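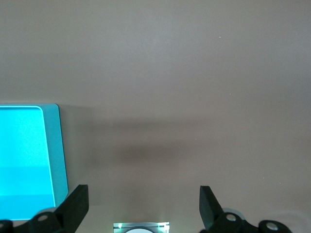

The woman who runs the paint counter at Lundgren, on the main street in Faduston, has been mixing colours for customers for seven years. Before that she worked in a bakery. She says most people who come in asking for beige want something else as well, and it takes a while to find out what. "They've got a sofa or a lamp they like, and they're frightened of it," she says. A bright turquoise square on a beige-taupe tabletop, as here, is the kind of pairing she sends people home to try before they buy a tin. "Put one strong thing on the dull thing and leave it a day or two. If you're still pleased with it, buy the dull paint."

The shop carries 339 shades on its cards, mostly from the Terico range. She would happily lose half of them. Customers stand in front of the display with their arms folded and come away with a handful of greys they can't tell apart at home.

"I ask which way the window faces. Half the time they don't know, so I ask where the sun is when they're having breakfast."

February is her busiest month. People have been indoors since Christmas and are sick of their walls. Her oldest regular, who is 94, comes in every year for the same cream and does the skirting boards herself, sitting on a cushion. 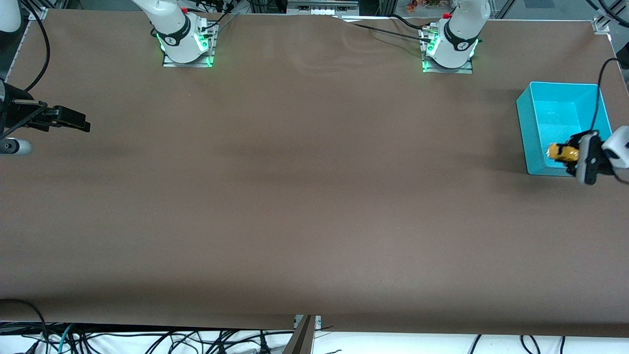 Brown is the colour she gets asked about least, and the one she has at home. Her front room is a dark tobacco shade that her brother-in-law calls the pub. She likes it, but warns that large areas of plain brown show up the surface underneath. You can see it even on something laid flat: the wide brown top in the picture has faint wrinkles and shallow ripples, and the eye goes to them. On a wall it would be old filler or the edge of lining paper. "Sand it, fill it, sand it again," she says. "People spend money on the paint and then won't spend an afternoon on the wall."

She is not fond of feature walls - "three walls you didn't care about" - and she thinks ceilings get too much white. Her own is the wall colour let down by half. She did it in a weekend with a borrowed ladder and had a stiff neck until the Wednesday after next.

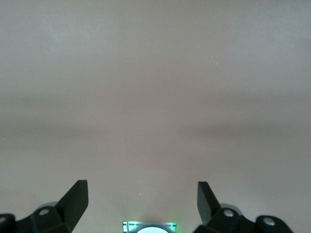

What the tester pots are for

She sells a lot of testers and says most are wasted. Customers paint a patch the size of a playing card straight on to the old colour, look at it once under the ceiling light and decide. She tells them to paint a sheet of lining paper, two coats, and move it round the room, including the corner behind the door. She looks at hers at 7 in the morning and again after tea.

I asked what she would paint a small hall with no window. "Something dark," she said. "It's never going to be light, so stop fighting it."

Reader comments

We did our hall dark green after years of magnolia and I wish we'd done it sooner. Still can't find the light switch though.

Does she mean the Terico matt or the eggshell? The matt marks terribly if you have children.

Lining paper tip is good. I used 5 testers on our landing and went back to the first one.

Disagree about feature walls. Ours is lovely.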